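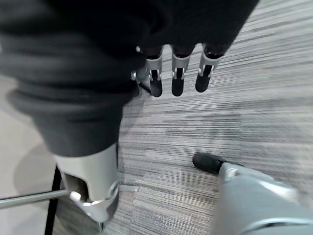
Quyên Mạch started mending other people's coats in February two years ago, on a folding table in her brother's front room. She had left a job in the returns office of a mail order firm, where damaged clothes were logged, bagged and sent off in bulk, and she had got into the habit of looking at each one and working out what it would take to put right.

"Most of it was a button or a lining seam," she says. "Twenty minutes of work. I used to go home thinking about them."

Her shop is called Ornulow and it sits between a chemist and a place that sells fishing tackle. The front is narrow and the back is long. She works there with her brother, Khải Mạch, who looks after the bookings and the money, and with Kazue Nomura, who came in to have a skirt taken up and now does the hand sewing three days a week.

They charge by the job. A plain hem is 9 pounds. A new lining for a winter coat costs 136, and that is the price people argue with.

"They say they could buy a coat for that," Khải says. "And they could. I don't try to talk them out of it. I tell them what we'd do and how long it takes, and they go away and think. Quite a few come back."

A lining takes Quyên the best part of two days. The old one has to come out whole, so that it can be pressed flat and used as the pattern. She used to cut the new one to exactly the same size and had trouble with it pulling across the shoulders. Now she leaves more ease at the centre back, in a pleat, and a little extra length at the sleeve.

"The outside cloth gives over the years and the lining doesn't," she says. "If you copy the old one you're copying a thing that has already failed once. It went at the armhole for a reason."

She learned that from Kazue, who trained as a kimono sewer before she moved here and had never lined a western coat until last year. Kazue unpicks everything by hand. She keeps the old thread until a job is finished, wound on a bit of card, in case she needs to check how a seam was put in.

"I was taught that a garment should come apart easily," Kazue says. "Ours were taken to pieces for washing and then sewn again. So the stitches are not too small and not too tight. With a coat from a factory it is very different. Sometimes the stitching is stronger than the cloth, and then the cloth tears beside it."

I asked what she would tell someone mending at home. She said to use a weaker thread than they think they need, and to wash the thing first.

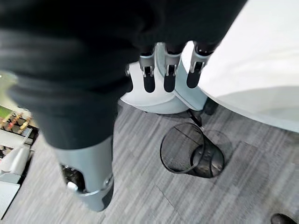 The trade has changed even in the short time they have been open. At first it was nearly all trousers and zips. Zips are still the bread and butter, and Quyên is frank about not enjoying them. She buys hers from a wholesaler called Marinho, in black, navy and a brown that goes with nothing, and she keeps the sliders from every old zip she takes out. Often the slider is the only part that has worn.

"You can put a new slider on for next to nothing," she says. "People come in expecting to pay for a whole zip. I do feel a bit daft handing it back after five minutes, but there it is."

What comes in more often now is knitwear. Moth holes, mostly, and elbows. She puts this down to the number of people buying wool second-hand, and to central heating. Knitwear goes in the freezer for two weeks before anyone works on it. The freezer is in the back, an upright one, and it was the first thing they bought for the shop after the sewing machine.

Khôi Giáp, a cousin, does the knitwear. He is a bus driver for the rest of the week and comes in on his days off. He was taught to darn by his grandmother and thought of it as a chore until a jumper of his own came back from Ornulow with a patch he didn't care for.

"I told Quyên I could do it better," he says. "She said go on, then."

He works over a wooden mushroom and under a lamp. He prefers to match the knit stitch for stitch, which is called Swiss darning where the wool has only gone thin, and is slower where there is a real hole and the rows have to be rebuilt. For a dark jumper he will only work in the mornings. He says his eyes are no good for navy after lunch.

Not every customer wants the mend to vanish. Ha-rang Ma, who teaches at the primary school up the road, has brought the same green cardigan in several times and asks for a different colour each time. She was collecting it on the day I visited, with an elbow done in mustard.

"The children notice," she says. "They ask what happened to it, so I tell them. One boy went home and asked for his own jumper to be done like mine, and his mum rang me to find out where."

I wondered whether there was anything they turned down. Quyên says leather, for the most part, and anything with a bonded seam. Waterproof jackets she will take if the damage is away from the tape. She has a repair patch she trusts, from a small maker called Flelum, and she won't promise that a jacket will keep the rain out afterwards.

"I say it will look tidy and it won't get any bigger," she says. "If they want more than that they should send it back to whoever made it."

She would like a second industrial machine. The one they have is a Zavumus, bought from a curtain workshop that was closing, and it cost them 200 pounds with the table. It will go through denim all day but it is heavy on light cloth, so blouses and linings are done on a domestic machine that Khải got for his birthday when he was fourteen and never used.

The evening classes may pay for it. They began with hems and buttons, and there is now one on linings for people who have done the first course. Places are kept low so that everybody gets time at a machine. The next one is on Sat 8 April, in the morning, and people are asked to bring a coat or jacket they don't mind unpicking, along with small scissors.

"Bring one you like, though," Quyên says. "It's a lot of sewing for a coat you're not going to wear."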